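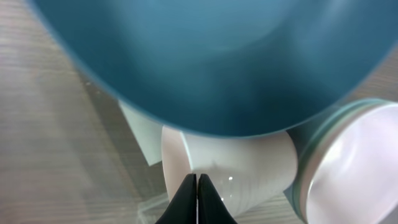

The blue bowl and the white cup, old favourites at Vodever.

About Vodever

Welcome, and thank you for wanting to know a bit more about us. Vodever is a small hire business for bowls, cups, tubs, jugs, boxes and all the other plain and useful things that people need a great many of for one day and then have no room for the day after. We lend to schools, choirs, allotment societies, families with a big birthday coming and anyone else who rings up or puts their head round the door.

The business was started by Bart Wouters and Hauwa Omoregie, who had worked side by side for years in the kitchen shop that Meijer used to run on the same street. Customers would come in wanting bowls for a summer party, look at what it would cost to buy enough of them, and go away with half of what they needed (and, one suspects, serve the potato salad out of a saucepan). When Meijer closed, Bart and Hauwa took over the lease, kept the shelves and the long counter, and began lending things out instead. The first loan went out in August to a christening in the next village. It was all bowls and cups, packed in whatever boxes they could find, and Hauwa drove it over herself with the windows open and the radio on.

We have grown a little since then. There are seven of us now, and we have two rooms: the front one, where you collect and bring back, and the back one, where things are washed, sorted and put away. Together they come to 275 square metres, which sounded enormous when we signed for it and sounds a good deal smaller now. Last year we passed our 4000th loan, and we celebrated with a cake from the bakery opposite, served on our own plates.

What we lend

Most of what we keep is everyday stuff, and we are rather proud of that. You will find big bowls for salad and crisps and fruit, small bowls for dips and olives, cups for tea and cups for squash, tubs with lids and tubs without. We buy in plain colours that sit happily next to each other, so that if one family takes the last of the blue, the next can have white and still lay a table that looks as if somebody thought about it. We also sell paper cups at the counter, for those afternoons in the park when you would sooner not carry anything home.

The big blue bowls are the ones people ask for by name. They are smooth inside, they suit almost any food, and children seem to love them. Bart says that if he had to begin again with a single shelf, he would fill it with those and nothing else, although Hauwa has pointed out more than once that you can't drink tea out of them very comfortably.

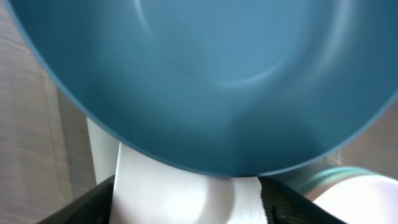 Do I have to wash everything before I bring it back?
A quick rinse to get rid of crumbs and sauce is all we ask. We wash every piece again ourselves, so please don't spend the evening of your party at the sink. If you would like to skip the rinse as well, tell us when you book and we will add a small washing charge to the bill.

How things come back

People sometimes imagine that the lending is the main part of our work, but most of our day goes on what happens afterwards. Things come home in every state you can think of. Bowls arrive inside other people's bowls. Cups turn up in the wrong tub, in coat pockets, and once in a wellington boot. We have had a box returned with somebody's house keys at the bottom, and a very nice cheese knife that we kept for a whole winter before its owner saw it on the counter.

So everything is unpacked, looked over and sorted by kind. We do this slowly. A cup with a chip in it is taken out, and a tub that has gone cloudy from too many hot washes gets moved to the workshop shelf, where it ends its days full of string and pegs. Anything still good but no longer matching goes into the bargain crate by the door, so do have a rummage while you wait!

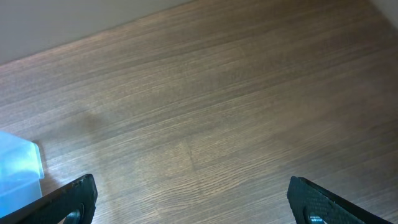 Sorting is a job we teach properly, and every new colleague spends the first fortnight on it. Hauwa does the teaching. She starts with the tubs, as they are the biggest and everything else tends to end up inside them, and she likes people to learn by handling things and not from a printed list. You get to know the frosted pale blue plastic by the way the light comes through it, and after a few days you can spot a piece of it on the brown boards before you have put your bag down. Then come bowls, then cups, then cutlery, which takes the longest and is best done with a pot of coffee close by. She will happily go over it all again with anyone who gets muddled, and most of us did get muddled.

We keep track of it all with a booking program called Tellex, which Bart's nephew set up for us and which has mostly behaved itself. The old paper ledger is still under the counter, though. Several of our longest-standing customers prefer to be written in it, with a pen, and we are glad to oblige them.

Clear tubs and why we like them

If you have hired from us before, you may remember that your order used to come in brown cardboard. It did the job, but it got soggy in the rain, and you had to open every box to find out which one had the cups in. Hauwa spent a long while pressing for clear plastic tubs, and Bart spent nearly as long saying that they cost too much. We tried a few from a supplier called Cano one spring and never went back.
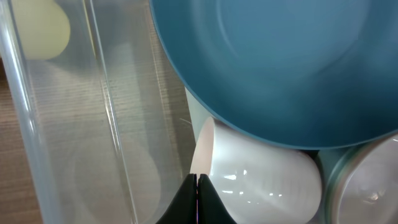

Now you can glance at the side of a tub and have a fair idea of what you are carrying, and so can the cousin who has been sent out to the car to fetch the small bowls. The tubs stack, they wipe clean, and they go back on the shelf just as they are. Please keep the lids with them if you can. Lids have a habit of going off on their own, and we would much sooner hear that one is missing than find out as the next family is loading up.

Come and see us

You are welcome to call in and look before you book. Bring your guest list if you have one, and tell us what you are planning to serve, because it makes a real difference to which bowls we suggest. We are always pleased to put a few things out on the counter so that you can see them together, and there is usually somebody free to help you carry. Parking is easiest in the yard behind, through the green gate; ring the bell if it happens to be shut.

Page last updated 21 January 2020.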